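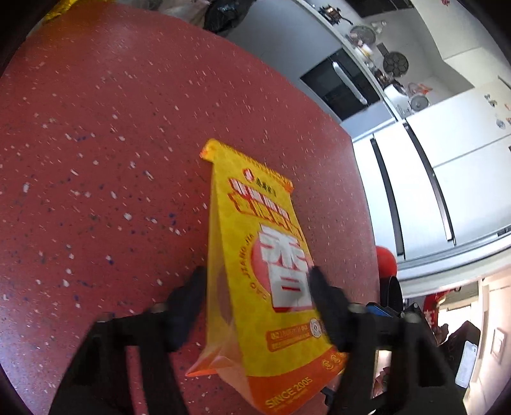
Two-finger gripper drops or crushes stand-up snack bags depending on closing width

Asked September 2025
Tags: gripper, flexible packaging, calibration

We run a Neltum two-finger gripper, matte black plastic fingers, on small stand-up bags. Gripping across the lower half, one finger on each side. With the closing width set tight, the bag buckles in the middle and the contents get crushed. If I open it by 4 mm the bag rotates between the fingers as soon as it leaves the table. Finger base screws are tight. Firmware is the June release. The same settings were fine on cartons. Is there a force setting I am missing, or is this mechanical?

3 answers

Answer 1 (accepted)
Position mode is wrong for bags. The fill settles, so the width at a given height differs from one bag to the next. Switch to force mode and start low.

Procedure we use on the Sodton cell:
1. Power down and wipe both finger faces with isopropyl alcohol.
2. Re-zero with the fingers closed and nothing between them. Do this after every finger change.
3. Set the force limit to 12 N, closing speed to the lowest step.
4. Lift, hold for 4 seconds, rotate the wrist 90 degrees, check for slip.
5. Raise the limit 1 N at a time until it holds.

Keep the grip below the fill line. Above it you are squeezing air and film, and the top seal will fold over. We inspect the finger faces every 1200 cycles and replace them when they look polished.

Answer 2
Check for play in the finger bases too. Tight screws do not rule out a worn pivot. Push each fingertip sideways by hand with the power off. If one moves more than the other, the bag will turn toward the loose side whatever force you set.

Answer 3
had the same thing, bought Caron pads from Orkano and stuck them on. works ok. zero it again after or it reads wrong

Comment from asker: Left pivot had play. Replaced it, re-zeroed, holding at 14 N.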